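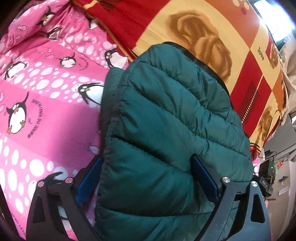
Re: Grumasow hand grippers, worth renting a pair?

Hello all, and thanks for your patience with me. We've had the Grumasow kit for 15 days now, mostly on puffer jackets, and I'm fonder of it than I expected to be! The blue pads get a good hold on slick nylon, though my wrists do feel it after a long bedding-and-clothes session. 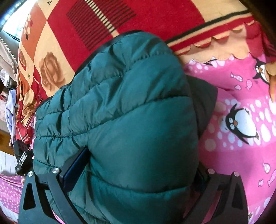
The rental desk was lovely about swapping a stiff hinge, too — two emails and it was sorted. I'd still ask them about the August rates before you sign.

Eun-ji Moon wrote:
> Does the rental include spare pads, or
> is that extra? Wollness charged us for
> every one.
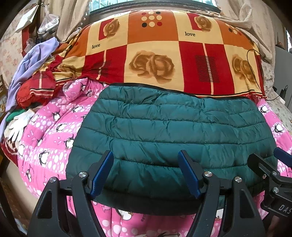
Vasanthi Talukder added that spares come with the longer rental only.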